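Handout 7: Can machines do the chores yet?

Read this before Saturday's session. Marcela Jurčo will take the first hour and Severino Carretero the second.

## Where we left off

Last week we looked at the Jaunzems packing line. A machine there lifts the same carton from the same spot all day, and the line was built to suit it. A home has not been built to suit anything except the people in it. That difference will come up in every task we cover from now on.

## Soft things

Rigid objects keep their shape when you pick them up. A mug has a handle, and the handle stays where it is. Cloth changes shape as soon as it is touched, and a padded coat is harder again. The filling pushes back, the shell slides, and a sleeve can end up under the body of the coat where no camera sees it.

A person folding a coat does several things without thinking:

- finds the collar or the hem by feel
- pulls the sleeves out flat
- presses the air from the padding
- stops when it looks good enough

The last one is hard to write down. Dagmar Sýkora's notes on the Urnine trial use "good enough for the shelf", and we shall use that too.

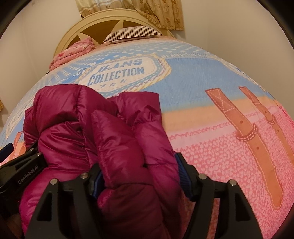
*Fig. 1. Two grippers at a puffer jacket on a bed. The pads of the nearer one are on the quilted folds.*

Look at the background as well as the jacket. The sheet is printed with straps, stitching and a badge, all of them flat. A vision system has to tell a printed seam from a sewn one, and a drawn strap from something it could take hold of. Shiny fabric adds to the trouble, as bright streaks along the wrinkles can be mistaken for edges.

## The Urnine figures

The trial logged 1,996 folding attempts across 11 garments. Padded coats had the lowest score of any type, and towels the highest. Five of the garments were never folded to the shelf standard. Do not read the towel score as a score for laundry in general.

## So, yet?

For towels on a clear table, yes, slowly. For a mixed pile on a made bed, no. Lerach sells a folding unit to hotels, but staff have to feed it one item at a time, and the feeding is most of the work.

## To prepare

1. Fold a padded coat at home and write down each time you change your grip.
2. Do it again with one hand.
3. Read section 5 of the Funatgate report, leaving out the cost tables.

Hand your notes to Eduard Šimek at the door.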